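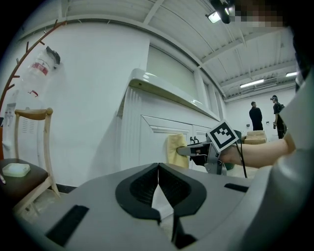
November 9, 2019 – cabinet wiping, handheld grippers, Grona room

Started late, Malachy had the only charged set. Task for today is wipe the doors on the white cabinet with the yellow cloth. Doors only, leave the countertop for next time.

Total for the set now 228 episodes, counting what we kept from September. Threw out 15 this morning – marker on top of the gripper lost halfway through, mostly when the wrist rolls over to reach low on the panel. Ita says tilt the marker toward the other person's camera before you start. Tried it, better. Not fixed.

Cloth notes:
– bunched up grips fine, flat it slides out of the fingers
– pinch near the fold, not the frayed edge, threads catch in the pads
– re-bunch between episodes, differently each time. Bernadette's whole batch has the same fold and the Garkwood model just learned the fold

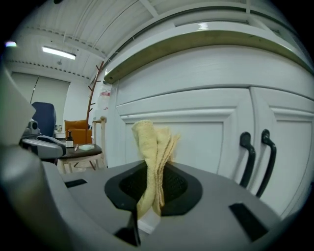 Also vary where the episode starts. Too many of mine begin straight in front of the doors. Want some from the side, some low, some with the cloth already turned round. Gráinne wants slower approach as well, she says the Brestolel export drops frames on fast moves. Havent checked, somebody should.

Handles are a pain. Either wipe round them or stop short, but pick one per episode and put it in the label. "Wiped door" doesnt tell Javiera anything when she's sorting.

2 episodes with no label at all, names field says "test". Whoever did thsoe please own up, otherwise I bin them Monday.

To do
– recalibrate left gripper, jaw width reads open when closed
– ask Javiera re split for the Turcotte eval
– second cloth, other color
– charge everything!!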